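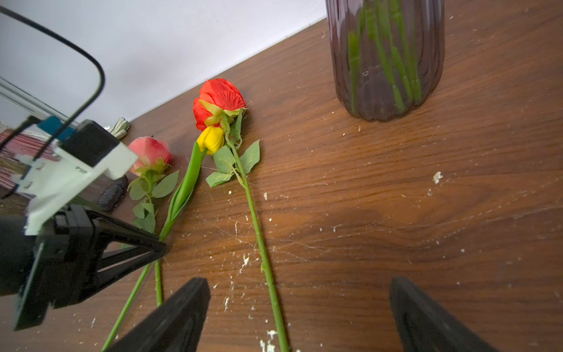
1. What the project was for

Our course asked each pair to plan table decorations for a small event and write up the choices we made. We picked the welcome table at Tavham Hall, where visitors sign in before the open evening in September. The table is wooden and stands against a white wall, so most of the color had to come from the flowers.

We used artificial roses and tulips. The hall is only opened on some days and fresh flowers would have needed water and changing. We had 60 dollars to spend. The stems came from Tutell and the vases from Jalto.

2. How we tested the arrangements

We laid stems flat on the table before putting them in glass. A red rose, a yellow tulip and a pink rose were one of the first groups we looked at. The red was much the strongest color against the brown wood, and we agreed it should not go in every vase.

We then tried 4 layouts and gave each a score out of 6 for color, height and how much room was left for the sign-in book. Our scores did not always match. Where they differed by more than 2 we moved the stems and scored again.

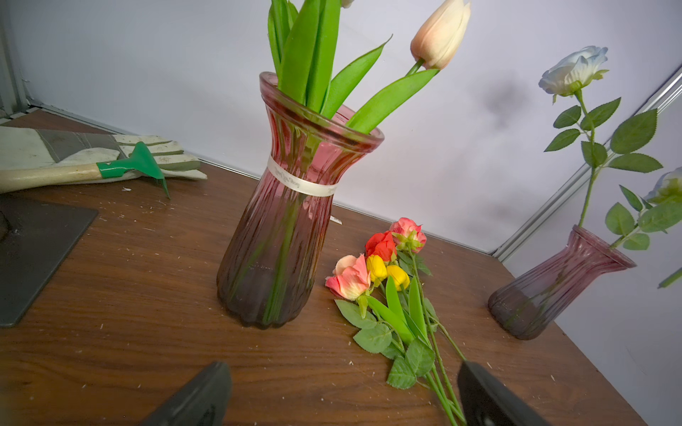
Height was the part we got wrong in our plan. We had drawn both sides of the table at the same level, and on paper it looked tidy. With ribbed pink vases in two sizes, the tall one suited tulips, as the long leaves rise well above the rim and one can lean out to the side. The shorter one looked best with a single pale blue and white rose. The ribbon around the neck of the tall vase was enough trim, so we dropped the bow from our drawing.

3. Problems

Rose leaves catch on each other when several stems are bundled. It is easier to lay the stems down with all the blooms at the same end and lift them out one at a time. The glass is see-through, so untidy stems show and have to be straightened by hand.

4. What we would change

We would measure the stems before ordering vases. We would also ask for the size of the sign-in book earlier, as the one from Tierney Print was wider than we had allowed for and the short vase had to move closer to the wall.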